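Clurnora is a robot arm kit for small workshops and teaching laboratories. It is sold by Burden, a maker of automation equipment with its head office in Golton. The kit contains one arm, a controller, a wrist camera, a gripper and a set of finger sleeves. It is delivered in parts and put together by the buyer.

History

Burden began as a repair shop for packing machines. The first version of Clurnora was made for its own use, to load parts into a test bench in Golton. Visitors to the shop asked to buy the arm, and a small series of 68 units was built and sold. These early arms had no camera, and the fingers were bare metal. Owners complained that the metal fingers left scratches on painted parts.

The second version was developed together with Chowdhury, a company which produces cable covers and flexible sleeves. It received soft finger sleeves and a camera at the wrist. This version is the one in the present catalog, where it has the order number 302. The older fingers can still be ordered as spare parts, but they do not fit the newer wrist without an adapter.

Construction

The arm is bolted to a table or to a frame. Burden does not sell frames, and the buyer must arrange one that is stiff enough. The manual gives drawings for a floor frame and a wall frame, and it warns against mounting the arm on furniture with wheels.

The wrist camera looks toward the fingers, so the operator can watch the gripping point on a screen. Because of this position, a part of the wrist is always inside the picture.
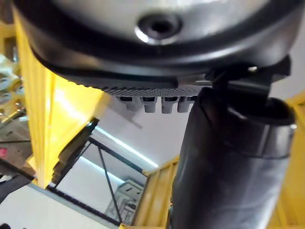
Can the finger sleeves be replaced without sending the arm back to Burden?

The owner can replace them with the hex key from the kit. The arm must be switched off and the fingers fully open. Each sleeve is held by one clamp, and after the change the gripper has to be calibrated again from the controller menu.

Calibration is done with a small metal block, also included. The gripper closes on the block 3 times and the controller stores the result. If the values are too different from each other, the controller shows a warning and the procedure must be repeated. Owners who lose the block can buy another one, order number 203.

Software

The controller has its own program editor, which opens in an ordinary web browser. Positions are taught by moving the arm by hand and pressing a button on the controller. Simple programs can be written without any code. For longer work there is a text language, but its documentation is short and several commands are explained only in the release notes.

Camera pictures can be saved to a memory card or sent over the network. The editor does not include tools for recognizing parts, and users who need this function connect a separate computer.

Reception

Reviews in trade newsletters were mostly favorable to the gripper and less favorable to the instructions. The assembly chapter was criticized for its small drawings and for mixing up left and right in the section on cables. Burden published a corrected chapter in October of the following year. Teaching laboratories liked the browser editor, which needs no installation on school computers.

The price of the sleeves was another subject of complaint. They are sold only in pairs, also when just one is damaged. Chowdhury later offered a thicker sleeve directly to owners. Burden permits its use, but the highest closing speed is then reduced in the settings.

See also

Robot end effector
Machine tending
Wrist camera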